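Kedbridge Flowers closes its phone lines at noon on Saturdays, and by ten past twelve Lihua Jiang has the last van loaded and a stool pulled up to the bench. She has run the shop for 14 years, first in a market unit and then on Qian Street, where the front window is just wide enough for a row of buckets.

Most of the trade is delivery. "People think we sell to whoever walks past," she says. "That's birthdays and guilty husbands. The money comes in over the phone and through the website, and most of it is for somebody in another town."

Sympathy orders are the steadiest part. She takes those calls herself when she can. Callers often don't know what they want, and she says she has stopped reading them the list. She asks what the person grew, or what color the kitchen was. "If they can't think of anything, I send white and green and keep it low. A family has enough tall things in the house that week."

She buys twice a week from Brevgate, the wholesaler out by the rail yard, and tops up from two local growers between May and October. One of them is Saturnino Bravo, whose dahlias she will take in any color except the dark red. They bruise in the van, she says, and the customer sees it before the driver has reached the gate.

Mother's Day is the week she measures everything else against. This year the shop sent out 642 arrangements, with two drivers and a borrowed car. Foam ran out on the Friday night. The last orders went out in jars with chicken wire, and she has kept doing it that way for the smaller designs.

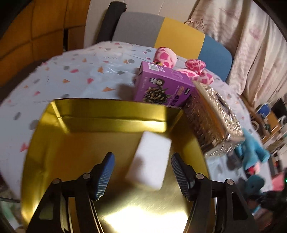
Anas Mansour would go further and drop foam from the big pieces too. He says the wire holds a heavy stem better once you learn to fold it, and that the only hard part is keeping the water in on a corner. Jiang is not convinced about casket sprays. "He doesn't drive the van," she says.

The two of them also disagree about cards. Mansour wants the messages printed. Jiang still writes them by hand, in blue ink, and reads long ones back over the phone. She once sent out "Sorry for your boss" and has not forgotten it.

Asked what customers could do to make flowers last, she is short. Cut the stems again when they arrive. Change the water every second day. Keep them away from the fruit bowl and off the top of the TV.

She expects to be back at Brevgate at five on Monday morning. Eucalyptus has gone up again, and she wants to see what the ruscus looks like before she changes the fall menu.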